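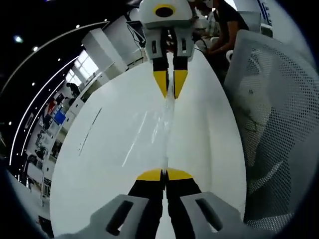 Notebook, bimanual work, October 2022

Right, writing this up while it's fresh, because the tip-to-tip thing is turning out so much nicer than I expected when Melati first scribbled it on the back of a parts list.

The problem, for anyone reading this later: each hand-held gripper keeps its own idea of where it is, and each of those is decent on its own. The trouble starts when we want both in one coordinate frame. A handover demo needs the two sets of fingers to agree on where the object is, and on the January recordings they plainly didn't. When we replayed them in Jusa the left hand kept passing things to a spot next to the right hand. Very funny the first time.

Melati's idea is to use the grippers as their own calibration target. Close both, bring the yellow tips towards each other over bare table, hold, move apart, come back in from another angle. Each wrist camera gets a good look at the other tool, and the ring on the housing is a gift for this: yellow round black, high contrast, easy to fit an ellipse to even out where the fisheye squashes everything. Ring gives a coarse pose, tips tidy it up. No checkerboard! I have carried that checkerboard up and down the stairs for long enough.

Procedure as it stands:

Zero the finger widths on both tools before starting.
Fingers shut, tips facing, hold still for 5 seconds.
Back off, roll one wrist, come in again. 12 approaches in all, mixing straight, diagonal and from above.
Then 20 free passes with the fingers opening and closing, for checking only. Don't let these leak into the fit (Dirk, I am looking at you, but also at me).
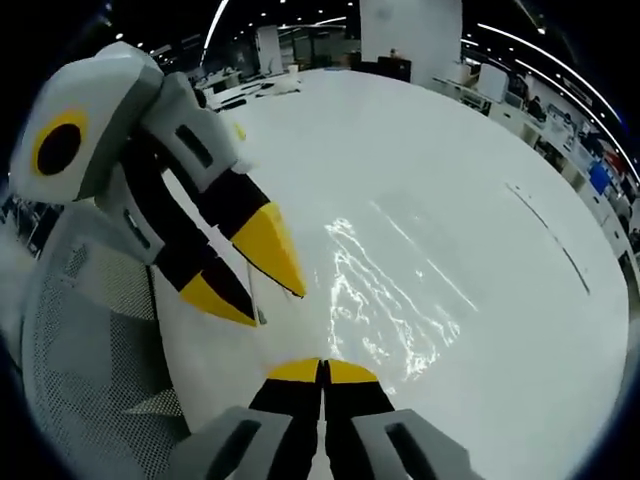
The diagonal approaches are doing most of the work, I think. With everything in a straight line the solver can slide the two tools along the viewing direction and hardly pay for it. Tilt one and that freedom goes away. I reran the fit with only the straight approaches to see, and the depth estimate wandered all over the place. Put the tilted ones back and it settled straight down. Lovely plot, will stick it in the shared folder.

Reflections: the glossy table is a nuisance. Ceiling lights give streaks that move with the camera, and the tracker likes to grab them as features. Svenja suggested masking the table completely during the fit and leaning on the room instead (pillars, light strips, the desks further off). Tried it on 18 of the free passes and the relative pose was steadier in nearly all of them. The tip detector also found a mirrored yellow tip once and was very confident about it, so I've added a check that throws out anything below the table plane. Two lines of code, very pleased with them.

Still open:

Fingers slightly open versus shut. The tip model assumes shut. Henrik thinks we can feed the measured width in directly and I think he's right, but the width reading lags the video a touch and I want to sort that first.

People walking about in the background. Harmless so far, though with the table masked we depend on the room more than we used to.

Time sync. Using the moment the tips separate as a shared event seems almost too easy. Gunther wants to see it hold up over a long recording before he believes it, fair enough.

Next job is a proper handover set with the new calibration at the front of each take, then replay in Jusa with both arms. If the left hand finally gives the thing to the right hand I'm buying cake.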